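8/21/18
234 shares | 8 comments

So we finally made it to the open day at the Dalleck creamery, and I'm still full of cheese as I type this! It's a 109 mile drive from our place and the last stretch is all gravel, but they had coffee waiting at the gate (free, and good) so all was forgiven pretty quickly.

First stop was the milking barn. I expected noise and got a bunch of very sleepy goats instead. One of them tried to eat my visitor sticker. Then they took us through the make room, where you have to put on a hairnet and rubber clogs that fit no human foot, and we watched them cut curd in a vat that holds 1000 gallons. The smell is hard to explain, sort of warm and sweet, like cereal milk.

After that we went over to the tasting barn, my favorite part of the day by far. It has big windows, long benches and a wood stove I'd love to sit next to in February. 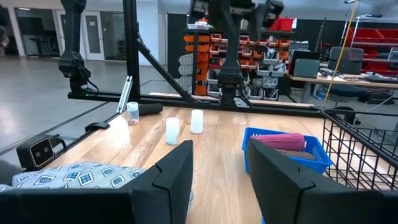

White plastic cylinders and a little screw-lid jar on the wooden tabletop.

I tried the plain chevre, the one rolled in ash and an aged one called Clisen that was so sharp my eyes watered (I bought two wedges). The honey one was too sweet for me, but my sister went back for it three times, so what do I know.

The cave tour was the only letdown. We waited forty minutes and then got maybe five inside, and it was so packed I mostly saw the back of a man's raincoat. If you go, do the cave first thing and eat later.

Parking is five bucks, cash only, and the shop shuts at four on the dot. Bring a cooler for the ride home! Ours smelled like goat by the time we hit the highway.

8 comments | Share this post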